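3.2 Where the crumbs go

Most of what has been written on eating at work concerns itself with nutrition, or with the moral decline supposedly indicated by the sandwich at the keyboard. Very little has been written on crumbs. We regard this as an oversight, though we accept that the field has borne it bravely.

Our three sites were chosen for their differences. Fosano is an open-plan insurance office with a canteen that closes at two. Halau is a design studio where lunch is taken wherever the person happens to be standing. Pledine makes small fittings, and its staff eat in a proper break room with a proper door, under a sign asking them to do so. At each site we looked at work surfaces twice a day, before lunch and again in the late afternoon, and sorted what we found by size and by likely origin. The sorting was done by eye. We tried a sieve in the first week and do not recommend it.

The plainest finding concerns the surface itself. Smooth desks were wiped, even by people who told us in interview that they never wiped anything. Textured or divided surfaces were not. Staff at all three sites described a ridged or slotted top as "clean enough", and several ran a hand along it to show us, a test that any groove will pass with honours. We call this the palm standard. It is generous to the surface and more generous still to the person who ought to be cleaning it.
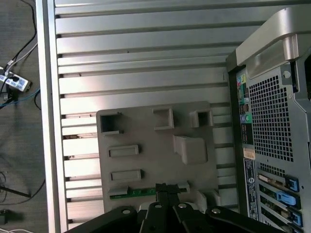
Figure 6. Slotted aluminium table top with small dark specks and debris in the slots.

Grooves matter because they change what counts as dirt. A crumb on a flat desk is an event, and somebody is to blame for it. A crumb in a slot has become part of the furniture. Respondents at Halau, who were otherwise fierce about the state of the sink, spoke of slots and seams with something close to affection. One said that hers had "settled". We did not press her on what had settled, or when.

We had expected Pledine, with its door and its sign, to do best. It did not. Eating was confined to the break room, but biscuits were held not to be eating, and travelled freely. The De Graaf scale of desk formality, on which Pledine scores highest of the three, has no entry for biscuits. We suggest that it should.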